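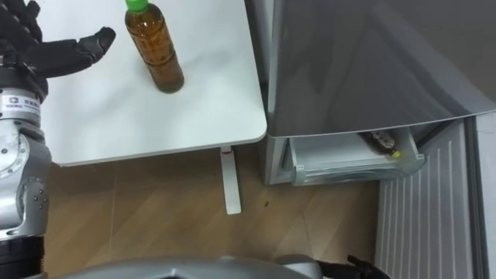

How to clean a plastic bottle that smells, and keep it from smelling again

I drink from the same plastic bottle every day, at work and in the evening, and for a long time I only rinsed it under the tap. Then one morning in August I opened it after it stayed closed in my bag, and the smell was like an old aquarium. I tried several methods after that. What I write now is the one I still use. It needs baking soda, white vinegar, a bottle brush and one night of waiting.

What you need

- A bottle brush with a long handle
- A small brush for the cap (an old toothbrush is good)
- Dish soap without strong perfume
- Baking soda
- White vinegar, the ordinary kitchen kind
- A wooden skewer or a toothpick
- A clean towel

Before you start, look at the bottom of your bottle or on the maker's page and check how much heat it can take. Some plastics become soft in hot water, and the neck can change its shape so the cap will not close well anymore. I did this to a Skondo bottle that I liked very much. If you can't find any information, use only warm water, the kind you can keep your hands in.

Step 1. Take everything apart

Remove the cap, the straw if there is one, and the rubber ring inside the cap. The ring is the part most people forget, and in my bottle it was the source of almost all the smell. Put the tip of the skewer under the ring and lift it slowly. Don't use a knife, it makes small cuts in the rubber and after that the bottle leaks. Remember which side of the ring was up. On my Wollum cap the flat side goes toward the lid, and I put it in wrong two times before I understood why my bag was wet.

Step 2. Wash with soap

Put a few drops of dish soap in the bottle, fill it to one third with warm water, and brush the walls and the bottom. Turn the brush in the corners where the bottom meets the wall. With the toothbrush, clean the thread of the neck and the thread inside the cap. Rinse until there are no bubbles.

Step 3. Baking soda overnight

Put two teaspoons of baking soda in the bottle and fill it with warm water up to the edge. Stir with the handle of a spoon. Leave it open. Put the cap, the ring and the straw in a bowl with the same mixture and let everything stand until morning.

Step 4. Vinegar, if it still smells

In the morning pour everything out, rinse well and smell the bottle. If it is fine, go to step 5. If not, mix one part vinegar with four parts water, fill the bottle and wait one hour. Don't add the vinegar while the baking soda is still inside. It makes a lot of foam but the two work against each other, and you lose the effect of both. And never close the cap on this mix - the gas needs to go out. Also keep vinegar away from any cleaner with chlorine.

Rinse three or four times after the vinegar.

Step 5. Dry it open

Turn the bottle upside down on the towel, but put something under one side of the neck so the air can come in. I use a chopstick. Dry the ring with the towel before you put it back. In my kitchen the bottle needs the whole day, in winter a little more.

How often

I wash with soap every evening and do the overnight step every second week. If you put juice, milk or protein powder in the bottle, wash it the same day. A bottle with milk that stood in a warm car I would throw away.

Questions from readers

Ragnheiður Bisgaard wrote that her bottle smells clean but the water still tastes of coffee. Taste is slower to leave than smell. Repeat step 3 for two more nights with new mixture each time. If the taste remains after that, keep this bottle for coffee and buy another one for water.

Another reader asked about cleaning tablets. I tried the ones from Tikia and they work well, only they cost more than baking soda. Follow the time on the package.

And for scratches inside: there is no repair that I know. Dirt stays in deep scratches, so if you can feel them with a finger, it is time for a new bottle. A soft brush makes fewer of them than a hard one.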